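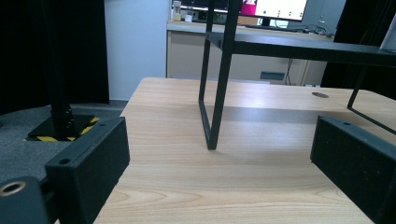 Why Doesn't a Table Fall Down?

Put your hand flat on the nearest table and push. Go on, push hard! The table pushes right back. It does this all day long, with your cereal bowl on it, your homework, your elbows, and maybe the cat.

So how does it do that? Let's find out, starting at the bottom.

Legs that make a loop

You probably draw a table with four sticks for legs. Lots of tables have those. But some tables and stands have legs shaped like a big rectangle instead, made of thin metal tube. One tube goes down, one runs along the bottom, one comes back up, and there you have a loop.

A loop is a great idea! The two upright parts are joined together, so they can't wander off in different directions. The bottom part spreads the weight along a line, too, so it doesn't all press on two little spots.

Why is the tube hollow?

Square metal tube looks solid from the outside, but inside there is nothing but air. You might think that makes it weak. Try this with a sheet of paper. Stand it on its edge and put a small book on top. Flop! Now roll the same paper into a tube, tape it, stand it up, and try again. The paper hasn't changed at all, only its shape, and now it can hold the book (keep it centered, or it will tip).

Metal works the same way. A hollow tube can be very stiff and still be light enough to carry.

The wobble test

Now for my favorite part. Make a square out of four craft sticks, with one pin or paper fastener at each corner. Push the top sideways. It leans over and turns into a squashed diamond! Engineers call this racking, and it is what makes old tables wobble.

There are two good ways to stop it. You can add a fifth stick from corner to corner, which makes two triangles, and triangles hate to change shape. Or you can make the corners so stiff that they can't bend. Welding does that. A welder melts the metal where two tubes meet, and when it cools they are one piece.

Slanting legs

Some legs go straight down and some slant outward. Stand with your feet together and ask a friend to nudge your shoulder gently. Then stand with your feet wide apart and try it again. Much steadier! A table with wide feet gets the same help.

What about the top?

The top has to be flat, so your pencil doesn't roll away, and stiff, so it doesn't sag in the middle. You'll often see wavy lines on a wooden top. Those lines are called grain. In real wood they come from the way the tree grew, year after year. Some tops only have a picture of grain printed on them, so look closely at the edge for clues.

Go on a table hunt

Crawl under the tables at home (ask first if somebody is eating!) and draw the legs you find. Look for loops, triangles, slants, and screws. Which table wobbles the most when you push it gently from the side? Can you see why?

Written by Eldana Endale. Drawings to share? Give them to your teacher for the October display wall.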